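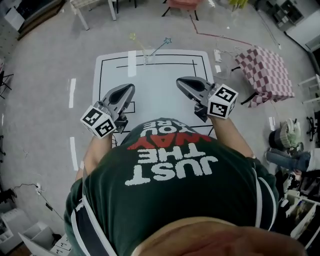
Teaching by hand, week 7

June 4, 2022

We are still on the star wands. The task is to put two of them in a small clear cup, one after the other, and the person showing the robot how to do it wears no suit and touches no joystick. You kneel on the carpet, take a gripper in each hand and do the job yourself. The marker cubes on the grippers let the software work out where each hand was, and the Ballik arm learns from those tracks later.

The plan is 1000 good runs. We passed 30 on the first morning back in May and I thought it would go quickly. It didn't. The total recorded is now 1467, but a lot of those get thrown out when I check them in the evening. The usual fault is a wrist turned so that the cube faces away from the camera, and then the track jumps.

Things I have changed since last time:

The mat is marked out with black lines. Before that the start position drifted over a session and the runs from late in the day looked different from the early ones.

I lean in less. My head was getting between the camera and the cup, which spoiled most of one afternoon.

I go slower on the second wand. The first one leaves it less room, and if you hurry you knock the cup – the robot then copies the knock as well.

I also tried remote control with the Skondlow handset for a day. It was fine for picking up, but I had no feel for how hard I was squeezing, and each run took far longer. By hand is tiring on the knees and that's my only real complaint.

Next week I'll sort the rejected runs and see how many can be saved by trimming the ends.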